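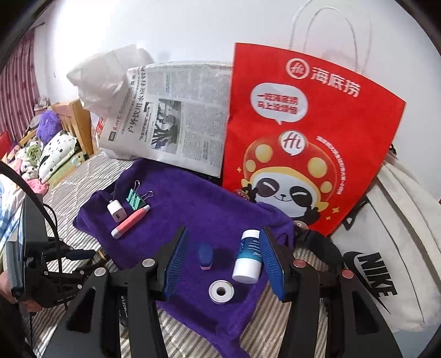

Small items on the purple towel: charger block, teal green binder clip, white bottle, white roll.

Small Things, Bedroom Set

This page belongs to the household sorting list that Virgil Pop keeps for the apartment on Visley. It covers loose items only. Clothes, books and kitchen goods have their own pages.

Everything on the list was laid out on a towel before it was put away. A plain towel on top of the striped bed cover keeps small pieces from rolling off, and the color makes white items easy to find. The sorting was done in November, mostly after 4 p.m.

Where things go:

Charger block. Desk drawer, left side. Cables are wound and kept in the same drawer, one tie per cable.

Binder clips. Tin on the shelf. Any clip that no longer grips paper goes out.

White roll. Back in the Uline box with the tape and labels. The box is marked 199 on the lid.

Bottle with the teal-blue label. Bathroom cabinet, second shelf, label facing out.

Sticks and other short pieces. Pencil cup if they fit, otherwise the shallow tray from Matumix.

Papers and larger fabric items stay against the wall until the small things are done. They are sorted last, on the bed, with the towel folded away.

The full list has 300 entries so far. Entry numbers are written on the inside of each drawer in pencil. Corrections go to Virgil, with the entry number first and the new location after it.

Next page: desk and shelf
Previous page: hallway closet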